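About Drarkine

Drarkine is a community sewing school on the top floor of the old Anden building, and we teach people to make and mend their own clothes. Hems, zippers, coats with proper linings, the lot! We opened with 2 borrowed machines and one very long table, and we now run 6 classes a week, most of them for people who have never threaded a needle.

Beginners start with a pillowcase and move on to a skirt or a pair of pajama pants (pockets included, we feel strongly about pockets). After that you pick your own project, and we love seeing what comes up the stairs: a torn parka, curtains on their way to being a dress, a grandfather's shirt that needs to fit somebody new.
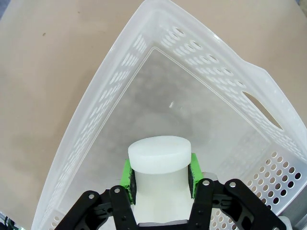
One student from the Sundness evening class wrote to us that she had been scared of zippers for years and has now put in four, one of them upside down, and that she wears that skirt anyway. We were so happy to get that letter!

Our spring mending day in May brought in 143 pieces of clothing, and the Ha fabric shop downstairs kept us in thread all afternoon. The pattern library is up to 300 patterns, and students can borrow any of them for as long as a project takes.

New classes start every month. Come up and say hello, the door by the fabric shop is open whenever we're teaching.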